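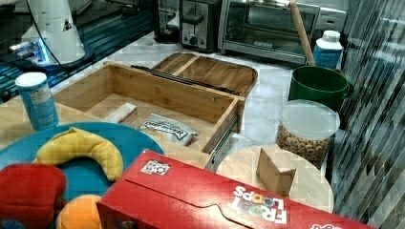

Nadja Gasser would have shut the arm off on the first day and left it off until somebody could say why it let go. She said so in the review meeting in March, and she has said it several times since. The rest of the team at Edgate kept it running for 7 more days, and most of what they learned about the fault they learned in that time.

The fault sounds minor. An arm that had been opening and closing drawers in a test kitchen at Tarkwood, the building Edgate shares with a furniture testing lab, began dropping its grip partway through a pull. It would take hold of the front edge of a drawer, draw it back, and release before the end of the move. The log showed no error. As far as the software was concerned, the job was done.

With a light bamboo box on a tabletop, the result was a drawer left open. Edgate's work, though, was meant to move on to full kitchens in assisted living apartments, where the drawers hold knives and the thing being carried might be a pot. Emil Holzer, who ran the tests, had a customer trial booked at a site called Edside and a date he did not want to move.

"I thought it was the drawer," Holzer said. "We had swapped slides twice that month. A slide catches, the load jumps, the hand slips. You see that all the time and you stop writing it down."

The team spent the first 2 days on slides. They cleaned them, swapped them and ran the same pull over and over. The drops kept coming, at no fixed point in the travel. Then someone tried lifting soft packets and cereal boxes, and the arm dropped those too, though less often. That ruled out the slides as the whole story.

What they had by then was a record of 300 pulls with 7 unexplained releases. Gasser, who handles safety for the company, thought the number was high enough to stop work. Holzer thought it was too low to find anything with. Both of them were looking at the same sheet.

They compromised. The arm stayed on, at reduced speed, with a person at the stop button and everyone else outside a taped line on the floor. Glass and anything heavy came off the task list. Holzer wrote a script that saved the grip force on every move at a much higher rate than the standard log did.

The new log gave them the answer fairly fast. The force reading fell to zero for a very short time and then came back. The controller had a rule for this. If the force reached zero after a pull had started, it took that to mean the object had been set down, and it opened the fingers the rest of the way. The rule had been written for a different job, placing parts into trays, and it had been copied over with everything else.

The zero reading was false. It came from a connector on the sensor line, inside the wrist, that had worked loose enough to break contact when the joint turned past a certain angle. Drawer pulls reached that angle often. Lifting a packet straight up mostly did not.

The connector was a part from Frei, and Edgate's first report put the blame there. The second report took that back. The part was rated for the load but had been fitted without its locking clip, and the assembly sheet Edgate used at the time did not mention a clip at all. All the arms built from that sheet were opened up. Two more had the clip missing. Neither had shown the fault.

Replacing the clip took a few minutes per arm. Changing the rule took longer. The arm now treats a sudden zero as a lost signal. It holds its grip, stops where it is and waits for a person. That brings its own trouble - a stopped arm holding a drawer open at knee height is something to walk into - and the team has since added a light and a tone.

The Edside trial was put back. Holzer ran 2000 more pulls first, a figure he and Gasser settled on after what both describe as a long afternoon. There were no unexplained releases. There were three stops for lost signal, all traced to a test cable that was later thrown out.

Gasser signed the release form on 11/18/21. She attached a page of her own, asking that any rule carried over from an earlier product be listed by name and tested again before it is used. The company has adopted part of it. The listing is required now. The testing is left to the project lead, and for the kitchen work that is still Holzer.

They have not settled the question of the 7 days. Holzer points out that a switched-off arm would have told them nothing, and that a clip could have been missing in the other two for years. Gasser's view is that the fast log could have been written on the first morning, with the arm parked, and the same pulls run afterward behind a proper barrier instead of a strip of tape. The tape is gone. There is a gate now, and the arm will not move with it open.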